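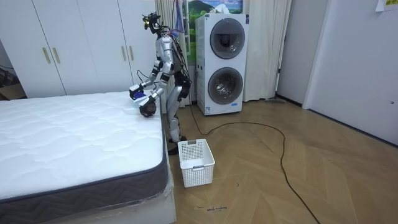

The humanoid at the mattress, with the washer-dryer behind it.

14 April 2021

I have been putting off writing up what the practice room costs, mainly because the spreadsheet was a mess until January. It is in better shape now, so this is where the money went.

The robots were paid for out of a separate budget and I won't go into them. Everything else came out of the room budget, and the total so far is 3,407 euros. I had planned on 2,004. The stacked washer-dryer took the largest share, and I bought it from Medska, who delivered it but charged extra for the stairs. The wardrobes came next. I got a quote from Verkon for something sturdier, but it was built for workshops and priced that way.

The mattress was cheaper than I expected. I left the plastic on the lower part of the base. If we ever resell it, that will help.

Small items are where I planned badly. I had one line for "household" and put 50 euros on it. That has to cover the laundry basket, dustpan, hand brush, cloths, and the crumbs or grain we sweep up. Fimier sells most of these, and I now order 2 of anything with bristles. Cloth wraps for the grippers go on the same line, and so does tape.

Cables are the other thing I would budget for earlier. We run one long one across the parquet and I would like a proper floor channel. Pešek has sent me a price for that and I haven't answered yet.

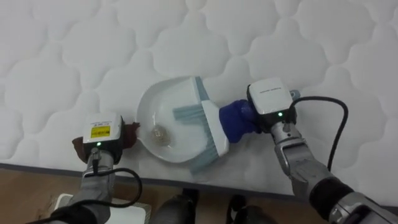
Should spare parts go in the first order or wait?

Put the cheap ones in the first order, because the shipping costs more than the parts do. Wait on anything expensive until you have had a few weeks of use and can see what wears.

The next order goes in once the floor channel is settled. I still have to move the curtain rail invoice to the right column.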